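How to Make a Taped Paper Grid for Your Worktable

Posted in: Workroom, Sorting and Setting Out
11/07/2018

I love a big grid. There is something so satisfying about a table marked out in squares, and once you've got one you'll find yourself using it for everything: laying out quilt blocks, sorting buttons, setting out seed packets, planning a patchwork of tiles before the glue comes anywhere near them. I put my first one down for a bead-sorting afternoon at Girkell and it stayed on the table for 3 weeks!

All it takes is brown kraft paper and blue painter's tape. You can have it finished before lunch, and it peels up again when you want your table back.

What you need

A roll of brown kraft paper, wide enough to cover your table if you can find it
Blue painter's tape (the low-tack sort, please, not parcel tape)
A tape measure and a long straight edge
A soft pencil
Scissors
A dry cloth

Step 1: Clear and wipe the table

Take everything off and wipe the top down. Crumbs are the enemy. One grain of rice under the paper will annoy you for as long as the grid is there, and you'll feel it every time you lean a ruler across.

Step 2: Lay the paper

Unroll the paper with the curl facing down, so it hugs the table, and leave a hand's width hanging over each edge. Smooth it from the middle outwards with your forearm, then fold the overhang under and tape it to the underside of the table. Pull it snug but don't haul on it or it'll tear at the corners. If your roll is narrow, overlap two lengths and try to have the join fall where a line of tape is going to go.

A few creases are fine. I used to iron mine (cool iron, no steam) and I've given up bothering.

Step 3: Mark out

Decide on your square first. For buttons and beads I like something I can just about cover with my spread hand, and 165 mm suits me beautifully. Quilt blocks want whatever size your finished block is, plus the width of the tape, because the tape eats into the square on every side. Do remember that bit! I forgot it on the Plimow cushion and had to lift half the lines.

Make small pencil ticks along two opposite edges of the table, then do the same on the other two. Measure every tick from the same corner each time. If you go from tick to tick, a tiny slip at the start grows into a very odd last column.

Step 4: Tape the long lines

Start with the lines that run the long way. Stick the end of the tape down on the first tick, pull out enough to reach the far side, hold it taut just above the paper and lower it in one go. Then run a thumb along it. Patting it down bit by bit gives you a wiggle, and painter's tape loves to wiggle.

If a line goes wrong, peel it back slowly and low to the surface. Kraft paper has a fuzzy skin that will come away if you yank.

Step 5: Tape the crossing lines

Same again in the other direction, going straight over the top of the first set. Check the first crossing with a set square, or the corner of a hardback book, and the rest will follow nicely. If you run out of tape halfway along, just start the next piece where the last one stopped.
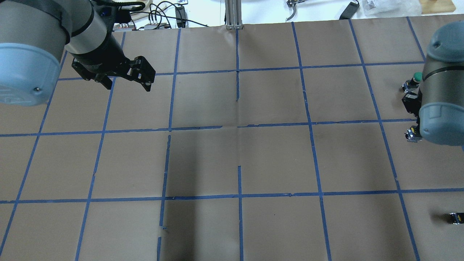
Girkell Workroom

Mine has three lines going across and seven coming down, and you can see I tore the tape by hand. The ends are raggedy where the strips meet and one of the uprights has a little break in it. None of that matters a bit for sorting. For cutting work I'd take more care and snip every end with scissors.

Step 6: Label it, if you like

Pencil works on the tape, and so does a ballpoint if you press gently. Letters along one side and numbers along the other mean you can write down where each block goes before you clear up. My Stalix quilt had 207 pieces and I would have been lost without the labels.

Looking after it

Wipe up spills straight away, and keep mugs on a side table. If one square gets tatty, patch it with a piece of kraft paper cut slightly bigger and tape over the edges. Strong sunshine makes painter's tape harder to lift, so on a windowsill table I'd change it sooner.

When you're done, peel the tape off first if you want to save the paper for wrapping. Otherwise free the edges underneath and roll up the whole lot together.

Next I'm trying a diagonal version for the Aguiar bunting, and I've already bought the extra tape.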